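Home Reviews Kitchen Cleaning Desk & Office About

Nomitz surface oil for dark tables: does it do anything?

24 September 2025
4 min read

Dark furniture shows everything. I have owned a black desk since May and have wiped it more often than every other surface in the house put together, so when Nomitz started selling a small bottle of oil "for deep, even, lasting black" I was the sort of mug it was aimed at.

The claims first. The leaflet says one bottle covers 800 square centimetres per drop, repels dust for up to 1,000 hours and hides fine scratches. I have no idea how you would measure the first of those at home, and the leaflet doesn't say how they did. The second is odd as well. Does dust know what time it is?

I tried it on three things: the desk, a cheap black side table from Tulldale, and the lid of an old record player. Each was washed with warm water and a drop of washing-up liquid, dried, and oiled on one half only. The other half got nothing.

On the desk the oiled half looked richer for an evening. By the next morning I had to check my notes to see which half was which. Fingerprints were worse on the treated side, and they smeared when wiped instead of lifting. The side table came out much the same. The record player lid did look better, and stayed better for a week, though it was badly faded to begin with and I suspect cooking oil would have managed it.
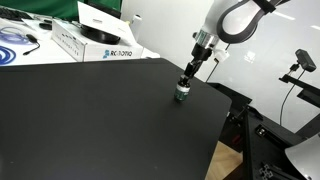

Dust was the real test for me, and I can't find any difference. Both halves had a fine layer on them after two days with the window open. I left the side table alone for a fortnight and the oiled half was, if anything, a bit furrier, as the dust had something to stick to.

Scratches: very light ones fade while the oil is fresh. Anything you can feel with a fingernail is still there.

The smell is fine, slightly lemony, gone in an hour. The cloth in the box sheds, so use your own. Michiels sells a plain microfibre one that I've had for years and it did more for the desk, used barely damp, than the oil did.

I also tried Preluvton's spray, which is cheaper and makes fewer promises. It cleans well and leaves a few streaks – you have to buff it. I'd still pick it over this one.

Two stars, both for the record player. If your table is black and new, save your money and keep a cloth in the drawer.

Previous review Next review Back to Cleaning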